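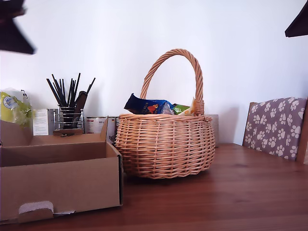 Tabletop with a wicker basket of packaged items and a divided cardboard box. Photo: Vimala Shetty / Hivusent, 31 Jul 2021

Teleoperated demonstration is a method of programming a robot in which a person controls the arm from a distance while the system records the motion. It is one of two common forms of demonstration. In the other, kinesthetic teaching, the operator grips the arm and moves it through the task by hand.

A recording usually holds joint positions, gripper opening and video, all stamped against one clock. A camera mounted near the wrist keeps the fingers and the work surface in the same view. Arched handles, flexible packaging and woven rims are harder to grasp reliably than rigid boxes, and household items of this sort are often used in training sets.

The Curnier procedure, written by Vimala Ramasamy, divides a session into episodes -- one attempt at one task -- and has the operator return the arm to a rest pose between them. Its first published set contained 446 episodes recorded by two operators. Of these, 22 were withdrawn in May after a clock error was found.

Delay between the operator's input and the arm's response tends to produce slow, halting motion, and a policy trained on such recordings may copy the pauses.

See also: Kinesthetic teaching; Nedelcu controller; Imitation learning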